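Flerum with the Vevari expansion – do you teach them together?

Tabletop > Strategy > Session talk

mossgate_meeple
Started a new Flerum campaign at Eglītis in September and I'm completely hooked again. For anyone who hasn't tried it, it's a river trading game for up to 5 players, you draft cargo, you push your barge along, you block your friends at the locks and then you apologize to them. I've had the base box forever and it had slipped to the bottom of the pile (shame on me!). Then I picked up Vevari and wow. The tide deck changes everything. You can't just park upstream and hoard salt anymore, you have to move, and the last stretch of the game gets so tense that people stand up to play.

My question is about teaching. I have new people coming and I want to put Vevari on the table from the start. Is that nuts?

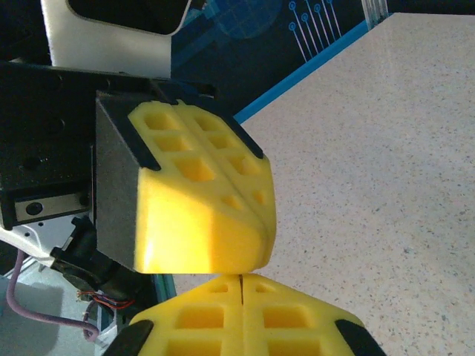
Two yellow pads, tips almost meeting

What I was thinking is: explain cargo and locks, play a couple of turns open-handed, then shuffle in the tide deck and start over for real. The tide cards are mostly pictures and one line of text, so it's not like there's a ton of reading.

saltfirst
Not nuts but I wouldn't. Base game first, always. The whole fun of Vevari is that it messes with plans, and a new player doesn't have a plan to mess with yet. They just see a card come up that floods the lock they were standing in and they think the game is random.

Great expansion though, love it to bits.

tugboat_annex
Going to disagree with saltfirst! I learned with Vevari in and I find base Flerum kind of dry now. The salt thing is a real problem. In the base game, whoever sits upstream of the salt player wins if nobody at the table knows to block, and new players never know to block. With the tides in, the salt barge gets shoved down river sooner or later and everyone is back in it.

saltfirst
You know my user name, right? Of course I think salt is fine :)

More seriously, the fix for that is telling people to block. Takes one sentence.

mossgate_meeple
Ha! OK but I have said that sentence so many times and they still don't do it. Blocking feels mean when you've just met everybody. The tide does the mean part for you, that's what I like about it.

pennywharf
Has anyone tried the short tide deck? Page with the variants, near the back of the Vevari rule book. You take out the storm cards and the double floods, so the river still moves but nobody loses a full hold of cargo on turn two. We use it any time there's somebody new at the table and it's been lovely. My only gripe is sorting the deck again afterward, the storms look a lot like the plain rain cards.

tugboat_annex
Oh I forgot that was in there. The storms have the darker border, but yeah, under cafe lighting good luck.

mossgate_meeple
I had no idea this existed, I skipped straight past the variants. Trying it! Will sleeve the storms in a different color so I can pull them out fast. Speaking of which, sleeves: base plus Vevari took me almost a full pack of 400, and now the lid sits up a bit. Anybody got the whole lot to fit in the base box?
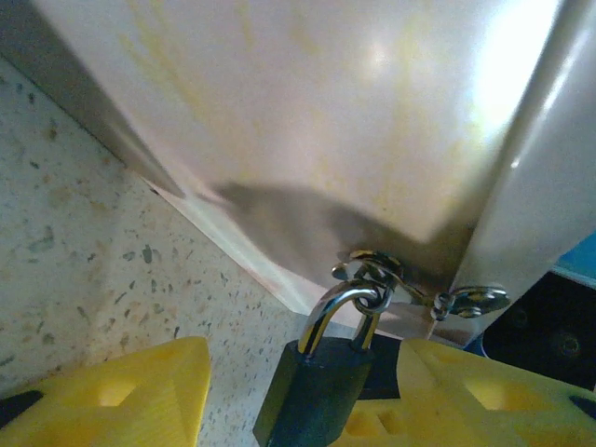 pennywharf
Mine fits if you throw out the cardboard insert and stand the cards on their long edge, barges in a bag on top. The player boards go in last. It's snug but the lid closes.

saltfirst
Please don't throw out the insert, it holds the lock tiles so nicely. I keep Vevari in its own box and just carry both. Also I don't sleeve the cargo cards, only the tides, those are the ones that get shuffled to death.

lowbridge
Long-time reader, first post. I run a table over in Notthorpe and I've taught it both ways. Full Vevari went fine with people who already play a lot of games. With a family group it was too much and the kids got upset when their barges went backward. So I'd look at who's coming before picking. Pennywharf's short deck would probably have saved that evening.

tugboat_annex
Barges going backward is the best part, those kids will come around!

mossgate_meeple
OK, update, played it last night with the short tide deck. Everybody new except me. I did the open-handed turns first like I said and then dealt it out fresh. They got it right away, and somebody who'd never touched the game blocked me at the bottom lock with a hold full of timber and cheered about it. I came in last and had a great time. We ran so late that we had to pack up in a hurry and I've definitely got storm cards mixed in with the rain again.

saltfirst
Glad it worked. Who won, and was it salt?

mossgate_meeple
...it was salt.

saltfirst
:)

tugboat_annex
Put the storms back in next time and ask again.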